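Mirkport, 17th January

The Folletti open day promised 100 years of switchgear and delivered most of it before the coffee. We shuffled past 80 drawers of buttons, each opened with the solemnity of a bank vault. Chaudhry's stand had the better cookies, Stindine's the better chairs. I stayed two hours, mostly in the chairs. The parts table won me over in the end, and I now hold opinions on green flanges. They do it again in February, with a longer talk.

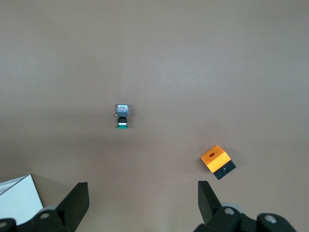

Push-button switch with a green base, and an orange-and-black enclosure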